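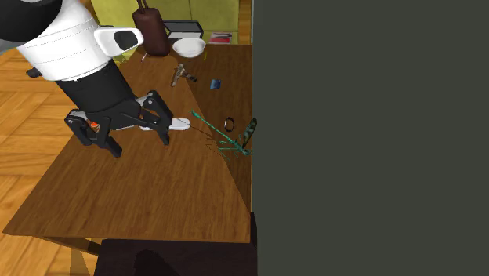 4. Do tougher export promises lead to tougher controls?

The claim tested in this section is a popular one. When a candidate for national office promises to stop sensitive goods reaching a hostile state, the argument goes, that promise binds them later, and the licensing office feels the change. The Himley dataset is the usual source for this claim. We are not convinced that it shows anything of the sort.

Himley contains 247 campaign statements on export policy, taken from speeches, leaflets and printed interviews over a period of 10 years. Each statement was scored for "firmness" by two readers. A high score means that the speaker named a country and said that sales to it should be stopped or cut. A low score means that the speaker talked about trade in general, or about keeping options open. The scores were then compared with the share of licence requests turned down in the two years after the election.

The first problem is what counts as a promise. A good number of the statements are attacks on an opponent, with no commitment in them at all. "They let this happen" is scored as firm if a country is named, even though the speaker has not said what they would do instead. The coding notes defend this on the grounds that voters hear such attacks as promises. Perhaps they do. The notes offer no evidence either way, and the only survey they lean on, the Ellow panel of 1,000 adults, asked whether people had heard of export licences and stopped there.

The second problem is the outcome. A refusal rate depends on who applies. If exporters believe that a new government will be strict, the weakest requests may never be sent in, and the rate of refusal may fall while policy is getting tougher. The opposite can happen too. We could find no attempt in the Himley papers to deal with this, beyond a footnote saying that firms are slow to adjust. That may be true of some firms. It is a large thing to assume about all of them.

The third problem is the goods themselves. Campaign speeches tend to be about weapons, and most licence work is not. It deals with pumps, valves, software, machine tools and general-purpose handling equipment such as an arm with a parallel gripper (Figure 3, computer rendering), where the question for the licensing officer is the buyer and the likely use. A minister who has spoken at length about missiles has said nothing that helps with that decision. The Fosach review, which followed single requests from start to finish, found that officers seldom referred to political statements of any kind in their written reasons. Officers may of course be influenced by things they do not write down, and Fosach cannot rule this out. Still, it is the closest look we have at how the decisions are made, and it does not sit well with the idea of a direct line from platform to desk.

We repeated the main Himley test with three changes. Attacks without a commitment were removed. Statements of more than 2,000 words were split by topic, so that one firm paragraph could no longer colour a whole speech. Finally, refusals were measured within each class of goods. With these changes the link between firmness and refusals became weak, and its direction varied with the class of goods. We would not build a policy argument on it, and we would not build one on its absence.

Supporters of the original finding have two replies. One is that firm language works abroad even if it does nothing at home — that a hostile government hears the speech and changes course. This is a separate claim and needs separate evidence. The Chaudhary chronology is sometimes cited here, but it lists events in order of date and makes no effort to say which caused which. The other reply is that our removal of attack statements was too strict. We accept that some cases were close. Putting the doubtful ones back made little difference to the result.

None of this shows that candidates are insincere. Some may mean every word and then find that the law, the courts or an existing trade agreement leaves little room to act. The data cannot separate that case from simple neglect. Section 5 turns to budgets for inspection and enforcement, where a change of mind should at least leave a mark in the accounts.

Contact the authors | Copyright and reuse | Back to top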